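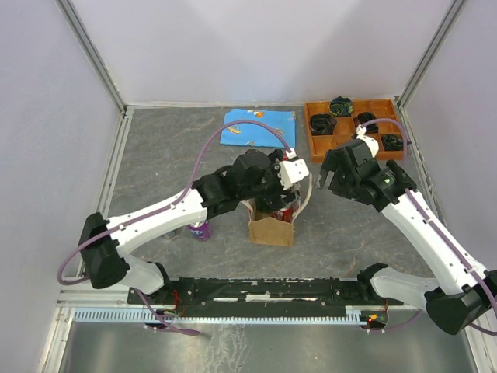

Plonent Brown Paper Carrier Bag, pack of 50

A plain brown paper bag with handles, made to stand up by itself while you fill it. Shops use it for groceries and takeout, and it does fine at home for carrying cans and jars.

The paper is uncoated and not printed on either side, so a stamp or a sticker goes on without trouble. The base is folded square. Open the bag, push the bottom flat from the inside with your hand, and it is ready to load. Put cans in first and keep soft things for the top.

Drink cans fit standing up. We suggest keeping the load even across the base and lifting by both handles together. The bag is not meant for wet or frozen goods - use the Plonent lined bag for those.

Bags ship flat, 50 to a pack, with a paper band. A carton holds 30 packs. Store them somewhere dry and off the floor. Unused bags can be folded back along the same creases, and used ones can go in with paper recycling if they are clean.

Orders placed with Zokomier before noon leave the same day. Carton orders take two working days. Packs can be returned if the band has not been broken.

Also in this range: Plonent lined bag, Plonent flat bag without handles, Javov label roll.

Comments (3)

Krisztina Farkas
We go through a pack a week at the counter. Handles have held so far with drinks in them. The band is hard to get off without tearing the top bag.

Cui
Is there a smaller size? These are too big for one sandwich.

Judit Nyitrai
Reordered in December, same paper as before. One carton came with a crushed corner - 2 packs were bent, and they replaced both.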